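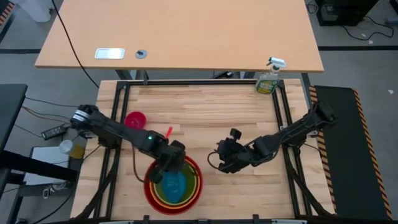 Was ändert sich für die Leute in der Setpackerei, wenn das Stapeln der Schüsseln automatisiert wird?

Das reine Ineinandersetzen fällt nach und nach weg, Einrichten, Kontrolle und Nacharbeit kommen dazu. Die Stellen sind bis Ende der laufenden Vereinbarung festgeschrieben, die Schichtzeiten bleiben vorerst, und die Eingruppierung wird gerade verhandelt.

Liste Archiv Thema Verfasser Suche Anmelden

[werkstatt-liste] Re: Stapelplatz, Schichten, und wer lernt die Arme an?
Von: Coralie Kereama
Mittwoch, 27. Dezember 2023

Liebe Jayanthi, liebe alle,

entschuldigt, dass ich erst zwischen den Jahren zum Schreiben komme, bei uns in Pemodach war bis zum letzten Tag vor der Pause Betrieb, und danach hatte ich das Haus voll (mein Bruder mit der ganzen Familie, wunderschön und sehr laut). Jetzt sitze ich mit einer Kanne Tee da und versuche, deine Fragen der Reihe nach zu beantworten, und wo ich abschweife, lest bitte einfach drüber weg.

Jayanthi Mudaliar schrieb:
> Hallo zusammen,
> bei Van Loon soll im Frühjahr auch so ein Platz mit zwei Armen
> kommen, erst einmal für die Schüsselsets. Bei uns machen das
> bisher fünf Kolleginnen, alle lange dabei, und die Stimmung ist,
> sagen wir mal, abwartend. Coralie, ihr habt das bei Otovitz ja
> schon seit November stehen. Mich würde interessieren:
> Wie habt ihr es den Leuten gesagt? Wer lernt die Dinger an,
> eigenes Personal oder der Lieferant? Und was macht man mit
> denen, die vorher den ganzen Tag gestapelt haben?
> Unser Chef sagt immer nur "das läuft dann nebenher". Das glaube
> ich ihm nicht so ganz.
> Herzliche Grüße
> Jayanthi

Also, zuerst das "nebenher". Da hast du den richtigen Riecher gehabt! In den ersten Wochen läuft gar nichts nebenher. Bei uns war immer jemand am Platz gebunden, an manchen Tagen zwei, und diese Stunden standen in keinem Plan. Der Schichtplan ging weiter davon aus, dass alle 26 Leute der Abteilung zum Packen da sind, tatsächlich waren es an den Anlerntagen 23, weil drei in der Einweisung saßen. Die Menge sollte natürlich dieselbe bleiben. Das gab böses Blut, und zwar gegen die drei, die am wenigsten dafür konnten. Wenn ich euch nur eines mitgeben dürfte, dann das: Lasst euch die Anlernstunden vorher schriftlich aus der Mengenvorgabe herausrechnen.

Wie wir es gesagt haben? Schlecht, fürchte ich. Es hing ein Zettel am Schwarzen Brett, "Umbau Platz Süd", und am Montag darauf standen die Gestelle da. Der Betriebsrat hatte zwar zugestimmt, aber an den Packtischen war davon kaum etwas angekommen. Wir haben dann eine Versammlung nachgeholt, während der Arbeitszeit, mit Kaffee, und die Kolleginnen durften selbst an den Platz und alles anfassen, was man anfassen darf. Danach wurde es merklich ruhiger. Manche hatten sich wohl etwas Riesiges vorgestellt, hinter Gittern. Auf dem Bild seht ihr ja, wie überschaubar das ist: eine Werkbank aus Holz, links ein schwarzer Arm, rechts ein schwarzer Arm, und dazwischen die Schüsseln, rot, orange, grün und blau ineinander. Der linke Greifer hängt gerade über dem Stapel, der rechte hat nichts zu halten. Und die Sprühflasche steht hinten an der Ecke, wie an jedem anderen Arbeitsplatz auch.

Zum Anlernen. Der Lieferant wollte das anfangs selbst übernehmen, mit eigenen Leuten, die am Rechner saßen und noch nie ein Set gepackt hatten. Das waren nette junge Menschen, wirklich, aber sie haben die Schüsseln am Rand so angefasst, dass man schon vom Zusehen Abdrücke sah. Eine unserer ältesten Packerinnen hat sich das einen Vormittag lang angeschaut und dann gefragt, ob sie mal dürfe. Seither machen wir es selbst. Man führt vor, wie es gehen soll, die Bewegung wird aufgezeichnet, und in Skuller (das ist bei uns das Programm für Plätze und Aufträge) wird vermerkt, zu welchem Set sie gehört und wer sie vorgemacht hat. Über das "wer" haben wir lange gestritten. Inzwischen steht dort ein Kürzel für die Schicht und kein Name mehr, und ausgewertet werden darf es für die Leistungsbeurteilung nicht. Den Absatz dazu schicke ich dir gern, er ist in der Vereinbarung unter "Aufzeichnungen" zu finden und sprachlich kein Meisterwerk, aber er hält bisher.

Ihr solltet auch früh über das Geld reden. Wer einem Arm etwas beibringt, gibt Können her, das in keiner Stellenbeschreibung steht. Bei uns gibt es im Moment eine Zulage pro Anlernschicht, und ich finde sie zu klein. Ich hätte lieber eine ordentliche Eingruppierung, darüber sprechen wir im neuen Jahr weiter. Die Geschäftsleitung hört zu, das will ich fairerweise sagen, sie rechnet nur sehr langsam.

Und die Leute, die vorher gestapelt haben? Zwei sind fest am neuen Platz, richten ein, prüfen und räumen um. Die anderen packen weiter von Hand, vor allem die gemischten Sets und die kleinen Auflagen, für die sich das Anlernen nicht lohnt. Das ist mehr, als wir dachten. Was fehlt, ist die ruhige Arbeit. Stapeln war eintönig, klar, aber man konnte sich dabei unterhalten, und wer eine schlechte Nacht hinter sich hatte, ging eben an die Schüsseln. Eine Kollegin mit kaputter Schulter ist heilfroh über die Arme, eine andere vermisst ihre Schüsseln regelrecht und sagt das auch jedem. Ich kann beide verstehen. Vielleicht könnt ihr bei Van Loon von Anfang an wechseln lassen, halbtags hier, halbtags dort. Bei uns klappt das erst seit Kurzem und nur in der Frühschicht.

Ach ja, die Kabel! Fragt nach, wer dafür zuständig ist. Bei uns liegen rund um die Bank etliche, und zwischen Haustechnik und Lieferant geht die Sache seit Wochen hin und her. Die Fußmatte für die Bedienerseite mussten wir auch extra beantragen.

Wenn du magst, komm im neuen Jahr einfach vorbei und bring deine fünf Kolleginnen mit, das ist besser als jede Mail von mir. Unter der Woche am Vormittag passt es am besten, da ist auch die Kantine offen. Sag mir nur vorher Bescheid wegen der Besucherausweise, die Pforte ist da streng.

Seid herzlich gegrüßt und kommt gut rüber
Coralie

PS: Den Entwurf für den Aushang, also den besseren, den wir hinterher geschrieben haben, hänge ich an, sobald ich wieder an meinen Dienstrechner komme.

Weitere Beiträge in dieser Liste
Zulage fürs Anlernen, wie macht ihr das?
Re: Re: Stehmatten in der Packerei
Skuller: Schichtkürzel statt Namen eintragen
Mitfahrgelegenheit nach Pemodach
Muster Betriebsvereinbarung Aufzeichnungen (alte Fassung)

Kontakt zur Listenpflege | Abmelden | Nach oben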